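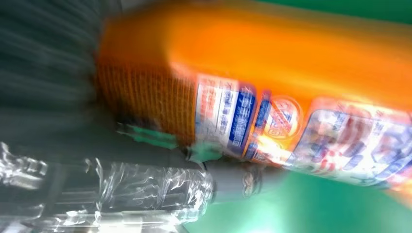 Varkis publishes first results from wrist camera and hand comparison

2018-02-10

Varkis has released the first set of results from its comparison of robot hands and wrist-mounted cameras on household packaging. The tests cover lifting, turning and handing over filled and empty containers, among them detergent bottles, thin clear drinks bottles and cardboard boxes in film.

The test set holds 17 objects. Each was presented 20 times to every combination of hand and camera, in positions drawn from a fixed list. An attempt was scored as a success if the object left the table, stayed in the hand through a quarter turn of the wrist and was put down again inside a marked area. A dropped object, a crushed object or a stop called by the operator was scored as a failure.

Two hand designs were compared. The first is a gripper with padded fingers that close from opposite sides. The second is a jointed hand from Eberhard, used on one arm alone or on both arms together. Both were run from the same controller, the Tikus, with the same speed limits and the same cap on closing force.

Over the whole set, the padded gripper completed 83 per cent of its attempts. The Eberhard hand scored lower when used alone and higher when used as a pair. Varkis gives no single figure for the paired hands in this release, as the two-arm runs on boxes are not finished. The difference was largest on objects with a smooth, rounded body and a mass low down, where a single hand tended to let the object swing about the neck.

Camera placement had more effect than the test team had planned for. With the camera close to the fingers, the view was good up to the point of contact and poor during the lift. Motion blur at the moment of lifting made the printed label useless as a reference, and the controller fell back on joint readings. Moving the camera further up the wrist gave a steadier view of the object, at the cost of a blind area directly beneath the fingers. Strong reflections from glossy plastic caused errors in both positions. Shortening the exposure reduced the blur but made the image noisier, and the net change in score was small.

Clear film was the hardest surface in the set. Depth readings were lost over much of it, and the edges of the film were sometimes taken for the edges of the object. Varkis handled this by having the controller ignore any patch without a stable reading and plan the grasp from what was left. The method worked on wrapped bottles. On wrapped boxes it often left too little surface to plan from.
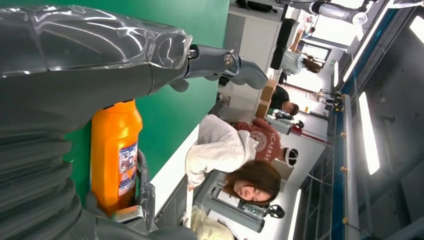

Eberhard said the one-hand figures should be read with care, as the closing force had been capped at a level chosen for the padded gripper, and a jointed hand spreads the same load over a larger area. The company asked for a second run with the cap set separately for each design, and for the scores to be given per object as well as for the set.

Varkis has accepted the second point. A table of scores per object will be added to the release. On the first, it said a common cap was needed to keep the results comparable, and that a run with separate caps would be reported as a different test.

The two-arm runs used a simple division of work. One hand carried the lower body of the object while the other steadied the upper part and did not close fully. The Tikus treats the carrying arm as the leader and lets the steadying arm give way within a limit of 2 centimetres. Wider limits let bottles tip, and narrower ones led to the two arms pushing against each other. The leader was chosen before each attempt and could not be changed during it.

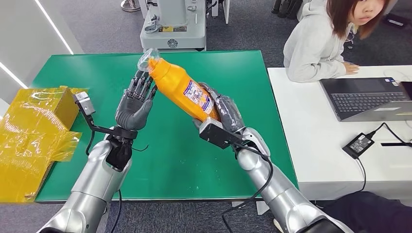

Two-arm hold on an orange bottle with clear film over the cap.

Cable routing is listed as an open issue. Slack at the wrist camera was needed for the full range of turn, but loose loops could catch on objects near the table edge. Clips will be moved before the next series.

The next series is planned for August at Irkatico, using the same object list and the same scoring rules. It will add a third camera position and allow the Tikus to change the leading arm during a lift. Varkis will supply the position list and the controller settings to groups that wish to repeat the tests on their own arms.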